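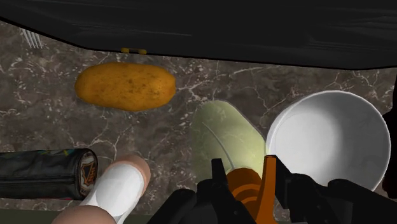
Kiros Asfaw wrote to the organizers before this session to ask why growers should trust another storage program when the last one left them with sheds they could not use. His letter asked for a plain answer, and these notes are arranged to give one.

Speaker notes: Grain storage after harvest in the Drarnik district
Thursday, morning session. Speaking time: 30 minutes, with questions to follow.

Opening
Thank the hosts and the growers who traveled in from Stekelus. Acknowledge the letter and read its first question aloud. State that the earlier sheds were built on low ground at Meireles and that the district office accepts this was a mistake. Do not move on too quickly. Pause before the next section.

Why storage, and why now
The rains were kind this season and most households brought in more maize than they expected. Prices fell within weeks of harvest, as they usually do. A family that must sell in the first month takes whatever the buyer offers. A family that can hold its grain until the planting season has a choice of when to sell, and it keeps its own food supply close at hand.

Losses in store are the other half of the matter. Weevils, mold and rodents take their share every year, and much of that loss begins with grain that was bagged too damp. Explain the moisture target in everyday terms: maize going into sealed storage should be dried to 14 percent or below. Mention that the old test of biting a kernel is useful but not enough. Each collection point will have a meter, and use of it will be free to any grower, whether or not that grower is a member of the program.

What the program offers
The first part is sealed bags. Each registered household may receive up to 16 bags in the first season at a reduced price, payable after sale. The bags must be closed fully and kept off the floor on poles or pallets. A torn liner should be returned to the collection point and will be replaced once without charge.

The second part is shared storage. Three new sheds are planned, all on raised ground, with about 400 households expected to use them in the first year. Site visits have been completed at Drarnik and Stekelus. The third site is still under discussion and should not be named today — if asked, say that the local council will announce it when the land agreement is signed.

The third part is the receipt system, which Flulteck has been engaged to run. A grower who deposits grain receives a paper receipt showing weight, grade and date. The receipt may be shown to a lender as proof of stock. Stress that no grower is required to borrow against it. Stress also that the grain remains the property of the depositor until the depositor signs it over.

(Slow down here. In the Stekelus meeting this point had to be repeated.)

Responsibilities
The district office will maintain the roofs, drains and doors of the sheds. Flulteck will keep the records and weigh all grain in the presence of the depositor. Growers will be responsible for drying and cleaning their grain before delivery. Grain that fails the moisture test will not be refused outright. It will be directed to the drying floor next to the shed and tested again later.

Storage fees will be posted at the door of each shed in both local languages. No fee may be changed in the middle of a season.

Returning to the letter
The second question concerned the old sheds at Meireles. Two have been judged sound enough to take down and rebuild elsewhere. The remaining structure will be handed to the village for whatever use it chooses, except the storage of food. Growers who lost grain there may still file a claim through the district office, and the closing date has been extended to the end of May.

The third question asked who will inspect the new sheds. Inspections will be carried out every month by a district officer together with one grower chosen by the depositors at that site. The written findings will be posted beside the fees.

Questions likely to arise
Sorghum and beans: both are accepted, in separate bays, with different moisture limits. Printed sheets are on the table by the entrance.
Treated grain: it must be declared on delivery and is kept apart.
Early withdrawal: permitted on any working day with the original receipt.
Lost receipts: the depositor should report the loss at once. A replacement takes a week.
Transport: not covered this season. A request has been made for the next budget, and no promise can be given.

Close
Ask those who wish to register to remain seated. Forms will be brought to the rows. Staff will read the form aloud for anyone who prefers it.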